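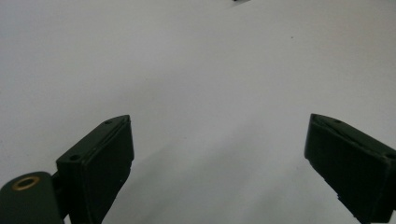 A pale surface, softly lit, smooth and almost bare.

Print this article
E-mail this article

Hala Sfeir starts every morning in her Climcombe studio the same way, with a damp cloth, a dry cloth and a long look at her table. She makes folded paper lampshades, the big pleated kind that look like seashells when the bulb comes on, and she'll happily talk for an hour about the surface she makes them on before she gets to the lamps.

"Give me plain, pale and smooth," she says. "I want to see every crumb."

And once you've watched her work, you want a table like that too! A single shade takes 592 folds, and a bit of grit under the sheet can leave a dimple that shows up like a pothole once the light is behind it. So she bends down until her cheek is nearly on the tabletop and looks along it toward the window. Specks you'd never notice standing up suddenly have shadows. She dabs them off with a fingertip and looks again.

The light matters just as much. Sfeir likes it from one side only, so that one part of the white goes a little blue and the rest stays bright. Lay a crease across that and it's as easy to read as a pencil line – no ruler needed, at least not if you've been at it as long as she has.

The paper comes from Mutiso, a small mill that sends it flat in packs of 500 sheets, and she lets it rest for 3 days before touching it. After that come the scoring, the folding and a good deal of tea, which lives on the windowsill and is never allowed anywhere near the table. Her favorite design, the Litov, is a low, wide shade for over a kitchen table. The Flonon is taller and fussier, and she admits to muttering at it.

She made some 300 shades last year, all of them by herself, and she still keeps the first one in the hall at home. It leans to the left. She loves it.

By four in the afternoon the light has moved off the table and folding is over for the day. The sheets go back in their drawer, the scoring tool goes in its jar, and out come the cloths again.

Print this article
E-mail this article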